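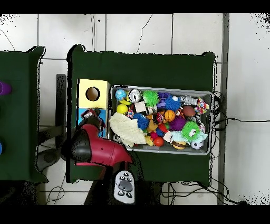
Sorting policy good on balls, weak on cloth. Is my result normal?

Alline
I repeat a method from a paper: imitation learning, the arm takes toys from a full container and puts them in colored boxes. I trained with 24 demonstrations. Hard balls go well, but with soft things the success is only 3 of 10. Should I record more, or change the method? 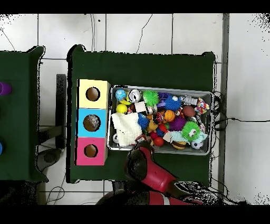
Fabrice Gilbert
Before changing the method, please count failed grasps and wrong boxes separately. In our Zelldale tests these were 2 different problems, and more demonstrations helped only the first.

Ragnarsson
More data. Always more data.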